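**Carton sealing** is the closing of a corrugated cardboard box with tape, glue, staples or string so that it can be stacked, carried or mailed without coming open. It is the last step in most packing, at home as much as in a shipping room, and although it takes only a moment there is a surprising amount of custom attached to it.

## The box and its flaps

The ordinary shipping carton has four flaps on top and four underneath. The two short flaps are folded in first and the two long ones are brought down over them, meeting along a line called the center seam. On a well-made box the long flaps just touch. If they overlap, the box has probably been folded out of square, and it is worth opening it up and starting again before any tape goes on, tiresome as that may be at the end of a long afternoon.

## Taping

The most familiar method is the single strip, laid along the center seam and carried a little way down each end. Clear and brown plastic tapes are both common, and paper tape with a water-activated glue has kept its loyal following. Ada Sorrentino's handbook *The Rizzi Packer*, still passed from hand to hand in the shops of Nurkby, asks for 3 inches of tape past each edge and is quite stern with anyone who stops short. 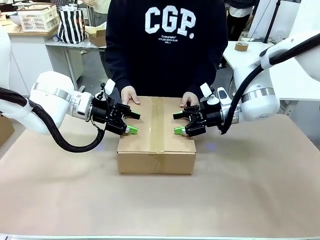

Heavier loads are often given the H-seal, in which two more strips cover the open edges at the ends of the lid. Books, jars and tools are good candidates. For sweaters, pillows and other soft, light things the single strip is generally plenty, and the person opening the parcel will be grateful for it.

## Pressing down

Tape holds best when it is rubbed firmly into the board, and most packers finish by running a palm along the whole strip. An overfull box pushes back against the hand. Pushpa Shukla, who taught packing at Hitthorpe for 19 years, called this "listening to the lid," and her pupils were expected to take something out and begin again if the flaps sprang up.

## Work surface

A flat table at waist height is the usual choice, often covered with kraft paper to save the top from scratches and stray glue.

## See also

- Corrugated fiberboard
- Kraft paper
- Trivodero fold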